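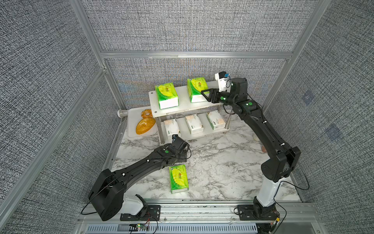

*Fig. 2. Cell 9, both arms on the front rail, shelf in place for the stocking task.*

## Daily check of the two-arm cell

Course notes, Wekesa Tanui, Grista lab, June

The check is done before the first run and again after any arm has been unbolted.

1. **Base bolts.** With power off, push each base by hand along the rail. No movement is allowed. Tighten in a cross pattern.
2. **Cables.** Follow each cable from the base or shoulder to its end. A loop must be long enough for full reach and must stay out of the path of the other arm.
3. **Indicator lights.** The right arm in Fig. 2 shows green at wrist and elbow. If a joint stays dark after power-up, stop and log fault 82.
4. **Gripper.** Open and close fully, twice. The fingers should meet along their whole length.
5. **Wrist camera.** Seat the connector, then check that the fingers show in the live view.
6. **Shelf.** Set the legs on the marks given in the Bisine layout sheet. A shifted shelf is the usual cause of missed grasps on the top tier.

Packages that end up on the floor are picked up only when both arms are in hold. Do not reach over the rail.

Log entries go in the Nirkudmont sheet under cell number 9. Replacement finger pads are part 1783; fit them in pairs and repeat step 4.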